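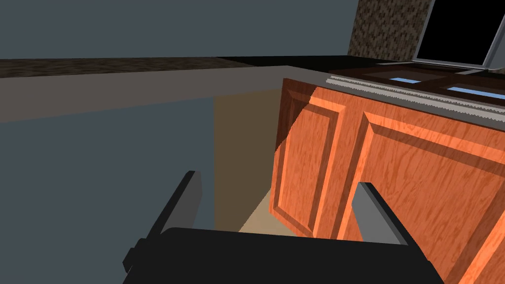 Pre-Run Checklist: Jillholm Sim Stack, Doorway Task
Branch: enska-planner
Filled in 14 May 2025

I go through this before every long batch, and I type my comments straight into it, so excuse the rambling! Items marked HOLD stop the batch until they're cleared.

1. Joint limits match between the planner config and the sim model
OK. I diffed the two files. They drifted apart once in January and I lost a whole night of rollouts to it, so this one stays at the top forever.

2. Self-collision pairs loaded
OK, with a comment. 527 pairs active after pruning. Please don't prune the forearm-to-torso pairs to save planning time (I know, it's tempting — I've done it).

3. Gripper open and close commands symmetric
OK. Both fingers get the same target now. The old Whitcombe driver used to send the second finger's command one tick late, and I've kept the log check for that.

4. Camera transforms refreshed after the base moves
HOLD, then cleared. The head camera transform was being cached at reset, so everything downstream thought we were still at the start pose. I restarted the transform node and added a stale-stamp warning.

5. Door clearance margin
OK for now. It's set to 42 mm on each side of the arm. I'd love to go tighter, but the door edge estimate still wobbles when the arm blocks part of the view.

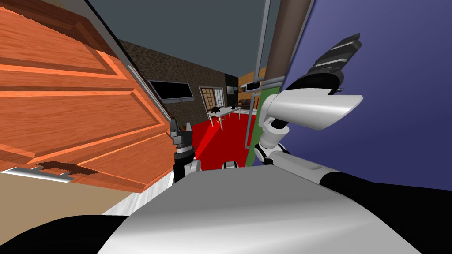
Can the planner be trusted to stop if the door estimate goes stale in the middle of a motion?
Only if the watchdog is running in the same process as the controller. Run it separately and the stop can arrive late under load, so check the launch file before you start.

6. Watchdog in controller process
OK. Checked the launch file, then paused the perception node by hand and got a clean stop. Did it 2 times to be sure.

7. Replan rate under full perception load
HOLD. It holds up fine with the depth filter off, but with it on, the queue backs up and the planner ends up working from old occupancy data. I've opened a ticket with the Ilport tooling folks and dropped the filter resolution in the meantime.

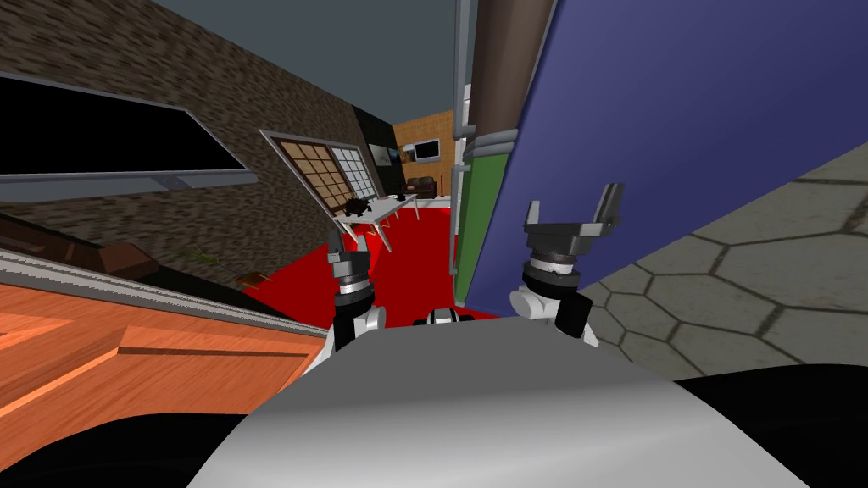 The lower resolution does clear the backlog, but thin stuff like poles and table legs can drop out of the occupancy map, so I'm not calling item 7 fixed. Short runs only until the ticket closes.

8. Seeds and config hash written to the run log
OK. All 3,088 episodes in the last batch have both — finally!

9. Disk space on the logging machine
OK, plenty left. I did clear out my old debug videos first.

Status: short runs approved, long batch on HOLD for item 7. Recheck items 4 and 7 after the next merge.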